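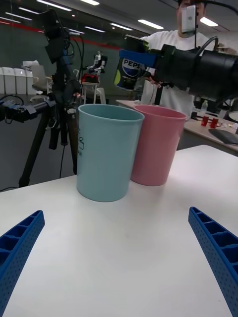

Two Colors Are Enough: A Talk With Melahat Bozkurt

Melahat Bozkurt has sorted the cans and cups at Plovetia since July. She began with one large bag for everything. "People threw in all kinds of things, and I had to open the bag again," she says. Now she prefers a blue one and a pink one, side by side on a white table, with no lid.

I asked if the colors have a meaning. "At first no. People decided it themselves, and I wrote it down later." She wants them close together, so that a person with one free hand does not need to walk.
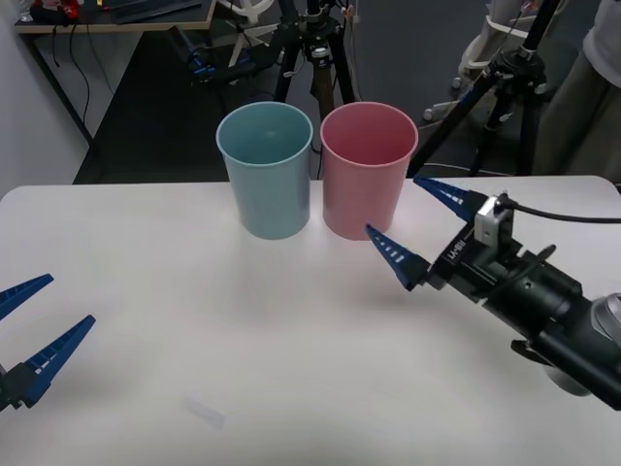

Nesrin Çetinkaya objects that two colors are too few, and that paper will always end in the wrong place. Melahat has heard this before. "Then paper can have its own corner," she answers.

About drink cans she is more strict. She asks everyone to empty them in the sink first and to leave the tab on. 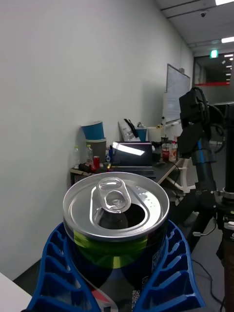
She also does not like when cans are crushed, as the sharp edges cut her gloves. Last year she took 1,252 cans to the collection point, all of them in their full shape.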